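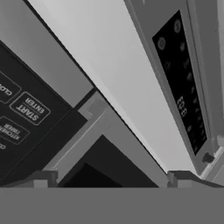
Clearing a wrist wedge in the Dravness kitchen simulation

A wedge is the state where the wrist has rolled past its working range near an appliance and the planner can't find a way back out. The arm stops, joint 6 holds torque, and the log repeats "no valid exit" until the episode times out. Resetting the episode hides the fault and it comes back on the next reach toward the control panel.

You need Dravness with the Moler planner loaded and write access to the scene folder. Work on a copy of the scene.

1. Pause the simulation before the timeout. The default limit is 1000 steps. If the run has already ended, reload it and step forward to the last good state. In our April run that was step 874.

2. Open the wrist camera view and check which way up the panel lettering is. Upside-down or sideways text on START or KITCHEN TIMER means the roll is wrong for a button press. Write down the joint 6 value.

3. Ignore the appliance displays. A readout such as E08 belongs to the appliance model and has no connection to Moler's fault codes. Colin Bainbridge lost an afternoon searching the planner source for one.

4. Turn on contact drawing and look at both fingers separately. The usual culprit is a collision hull that is larger than the visible mesh, especially at knobs and trim.

5. Set joint 6 to position mode and lower its torque limit to 13. Do not switch collisions off to get free. The solver stores the overlap, and when collisions come back on, the arm is thrown clear at full joint speed. On hardware the same command sequence would break a finger.

6. Back out along the tool axis in small moves, then unroll the wrist. Unrolling first drives the fingers sideways into the housing.

7. Rebuild the hull for the appliance that showed contact, save, and rerun with the same seed. We use 1417.

If the wedge returns with the same seed, the roll limit is not being read. Mei Escobedo found that Moler skips the limits block when it comes after the gripper block in the robot file. Move it up and reload the planner. Restarting the episode is not enough.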